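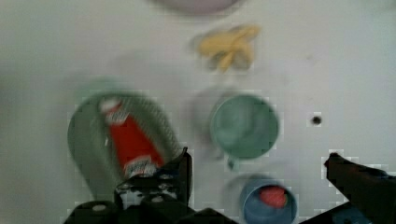 3. Changer la RAM et le SSD du Trotley 317

Bon, on attaque la partie que tout le monde redoute et qui m'a pris moins de temps que la mise à jour du BIOS (section 2, si vous l'avez sautée, retournez-y, je vous attends !). Mon Trotley est le modèle avec la dalle mate. Sur la version brillante, les vis du capot sont les mêmes, j'ai vérifié sur celui de Bríd Daly.

Il vous faut un petit tournevis cruciforme, un médiator en plastique et une soucoupe pour les vis.

1. Éteignez complètement le portable (pas en veille, hein) et débranchez le chargeur.

2. Retournez-le sur un chiffon doux et retirez les vis du dessous. Les deux près de la charnière sont plus longues, mettez-les à part.

3. Glissez le médiator côté prise casque et faites le tour doucement. Ça craque un peu, c'est normal, les clips sont raides la première fois.

Attention : ne tirez pas le capot d'un coup ! La nappe du pavé lumineux est collée dessous et elle est courte.

4. Débranchez la batterie avant de toucher à quoi que ce soit. Le connecteur se tire vers vous, bien à plat.
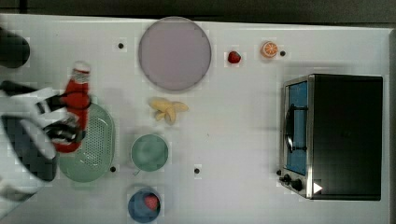 5. Écartez les deux languettes métalliques de la barrette : elle se relève toute seule. Insérez la nouvelle en biais, puis appuyez jusqu'au clic.

6. Pour le SSD, une seule vis. J'ai mis un Wainwright, format 2280, et j'ai gardé le pad thermique d'origine (le Demano que j'avais commandé était trop épais, le capot ne fermait plus).

7. Rebranchez la batterie, reclipsez le capot, revissez sans forcer.

Note : au premier démarrage, l'écran peut rester noir 31 secondes chez moi, montre en main. Pas de panique, laissez-le faire. Si rien ne vient, rouvrez et renfoncez la mémoire, neuf fois sur dix c'est elle.

8. Lancez l'utilitaire Skullurel, onglet Matériel, et regardez si la nouvelle capacité s'affiche. Profitez-en pour remettre la limite de charge comme avant, chez moi elle était revenue à 100 % sans prévenir.

La réinstallation du système, c'est dans la section 4.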